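Skript zum Werkstattkurs »Arm am Küchentisch«, Teil 5: Erst simulieren, dann schrauben
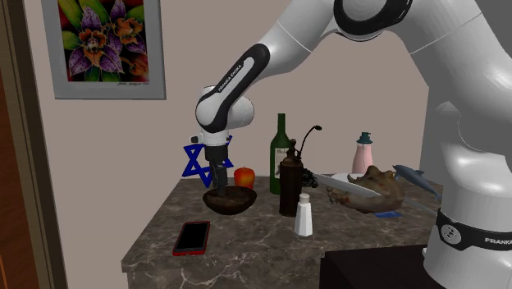 Muss ich wirklich simulieren, wenn mein Arm schon auf der Werkbank steht?

Ich würde es dir dringend raten. In der Simulation kostet ein Zusammenstoß einen Neustart, an der Werkbank kostet er dich ein Getriebe und den Abend (ich spreche aus Erfahrung, das Ersatzteil lag bei 74 Euro!).

Letzte Woche sind wir bei den Greifposen stehen geblieben. Kurz zur Erinnerung: Wir fahren immer zuerst eine Vorposition über dem Gegenstand an und gehen dann senkrecht runter. Bei einer flachen, breiten Schale heißt das: Zielpunkt auf den Rand legen, sonst greifen die Finger mitten in den Inhalt. Hugo hat das am Sonntag mit Müsli ausprobiert, wir saugen heute noch.

Was ich euch für die Simulation mitgeben will: Stellt den Tisch ruhig voll! Ich hatte früher immer nur einen einzigen Würfel drauf und war dann beleidigt, wenn der Arm zu Hause an der Weinflasche hängen blieb. Hohe, schmale Sachen wie Flaschen oder eine Schwanenhalslampe sind gemein, weil der Unterarm dagegenstößt, obwohl der Greifer längst vorbei ist. Also die Kollisionsprüfung für alle Glieder einschalten, auch für den Ellbogen.

Und schaut nach, ob alles aufliegt. Wenn ein Objekt in der Luft hängt, stimmt meistens der Ursprung vom Modell nicht oder die Schwerkraft ist für dieses Teil aus.

Zum Üben bis zum nächsten Mal: 13 zufällige Anordnungen erzeugen, pro Anordnung höchstens 3000 Simulationsschritte, Abbrüche mitschreiben. Wer lieber zu zweit arbeitet, meldet sich bei Nandini, sie hat auch den Schlüssel für die Werkstatt. Die Startdateien liegen im Ordner Matar.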